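Learning to love the crossword

June 17, 2022

I have finally finished a whole cryptic crossword on my own, and I'm still grinning about it! My friend Shahla Mousavi got me started back in December, when we were stuck on a very slow train with one newspaper and 2 pens between us. She read out a clue, I stared at her blankly, and she explained that "flower" can mean a river (a thing that flows). I was hooked from that moment.

Since then I've done one nearly every morning before work. Some days I get three answers and give up. Other days it all falls into place, and I walk to the bus feeling like a genius.
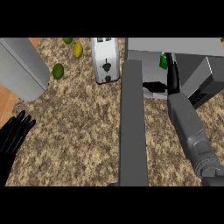

Anagrams are where I'd tell any beginner to start. Look for a word that hints at mixing or breaking, then count the letters beside it and see if they fit the gap. I write mine out in a circle, which helps more than you'd think. And once you have the bug you see them everywhere – a speckled granite worktop, all tan and cream and dark brown flecks, had me muttering that "granite" is an anagram of "tearing" while the kettle boiled.

Next I want to try the big weekend puzzle, the one Shahla does with her sister over a pot of tea. She says it took her a year to finish her first. If you have a favourite clue, please leave it in the comments, and don't give me the answer!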